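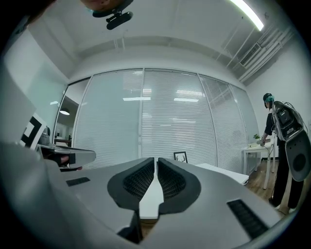 3.2 Pre-session checks. The protocol asks each operator to complete a fixed set of checks before recording starts, and the checks are the same at every site. Hand-held grippers are held up with the finger pads closed, and the operator looks for gaps or debris on the textured inner faces. The marker panel must face the operator's own camera, as in Figure 4, where the black-and-white pattern is tilted toward the viewer behind the second gripper. Backpack cables follow the rule in Section 2.4. Of the 191 sessions logged under the Lostley protocol, 32 were sent back for a missing check sheet.

Figure 4. Hand-held grippers in the office space, two views. 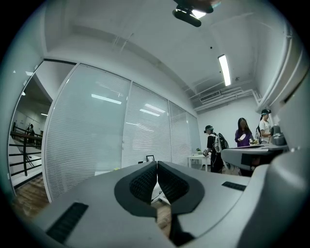
Reading time for Section 3: 4 min

3.3 Shared rooms. Kuster and Hyun drafted the shared-room rule in November, after the Piras site asked for one. It applies when other people are at the workbench while a gripper is in use. Operators keep to the open floor and agree on a path to the bench before moving – a spoken agreement is enough. Blinds on glass partitions stay closed, though lamp reflections can still show in the panes and should be noted on the sheet. A session is limited to 60 minutes. The Andton site used a shorter limit during its trial, and those sessions are reported separately in Section 5.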